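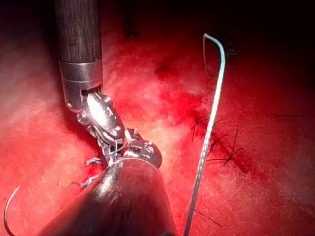

Wrist view, blue-grey strand to the right of the two tool tips, black stitches beyond it.

Suturing demos by remote control, Favham bench, 27 Jan 2025

Interrupted stitches again, driven from the console, both arms recorded. Target for the set is 325 episodes before March. The Undden log stands at 200 after the clear-out of bad ones.

The wrist view gets crowded when the tips come together. Old thread left on the tissue is a nuisance for labelling, so note it in the episode header. The near shaft also hides part of the far jaws. Keep both wrist streams in the export even so.

Knot phase: start the segment when the thread is first wrapped, end it when both jaws have let go of the tails. Do not split it at a regrasp. Last time we did it both ways and the Mikuš labels had to be redone.
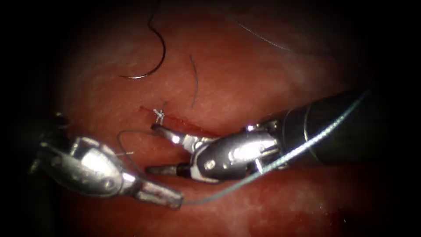
Stitch phase

Start with the needle in the right jaws and drive along the curve. Small wrist moves, clutch before the hand runs out of room, not halfway through the bite. Left tip stays low by the line. If the needle is dropped, carry on and pick it up; recoveries are worth having, tagged as such. 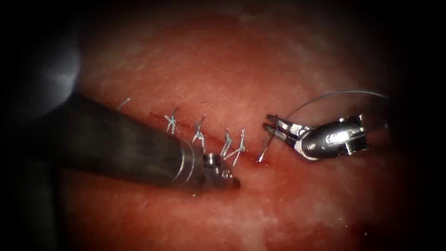 Fixed view. Four knots tied, needle point down at the open end of the line.

Console scaling put back to the slower setting. The faster one saved time but gave jerky paths near the tissue, and the Usonero policy copied the jerks.

Tails are still uneven. Trim before the next stitch and record the trim as its own segment.
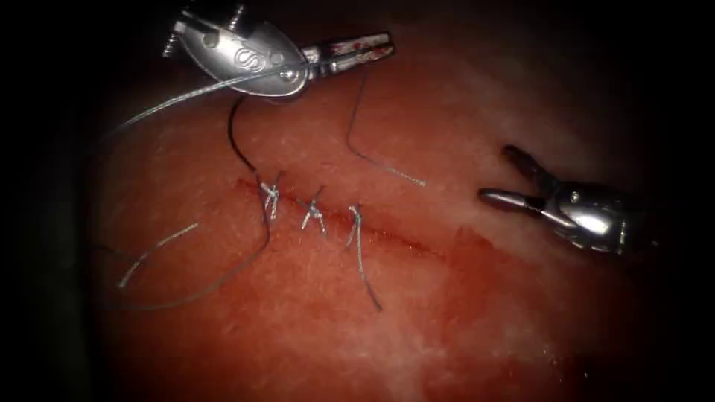

Three stitches in, right jaws open, loose thread still lying on the surface.

To do: resync clocks, check episode 474 for dropped packets, new gloves.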